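Standeo Glosstop Table - White

385 shares | 15 comments

The seller calls the Glosstop a "wipe-clean family surface for play, craft and display." Most tabletops would fit that claim. We put one in the back room in July and have been less kind to it than the catalogue people were.

First, the gloss. It is very shiny, and if you have ceiling lights you will see them again in the top, a bit paler. Anything with a strong colour throws a tint onto the white too. Some buyers will like that. I find it tiring after an hour of reading, and I would want a matte version before I called it a desk.
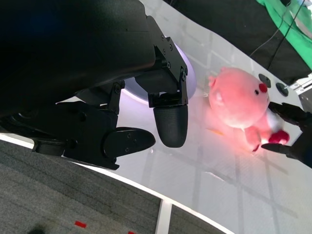 Pink plush toy on the Glosstop, with its colour showing in the surface.

The curved edge is the part I'd pay for. Kids lean on it, hips bump into it, and it has no sharp corner to catch you. Standeo says the finish "resists everyday marks." Ours has four fine scratches so far, all from a dragged mug, so take that with some salt.

Crumbs and scraps show up straight away on white. Good if you like to know, annoying if you don't. A damp cloth does the job, and the Dustitz spray sold alongside it did no better when Muthu Chowdary tried both.

Delivery is extra outside the metro area. At $385 it's a fair table - at the $200 clearance price it would be an easy one. Ask for a colour sample before you order, as the white is colder than it looks online.

4 people saved this item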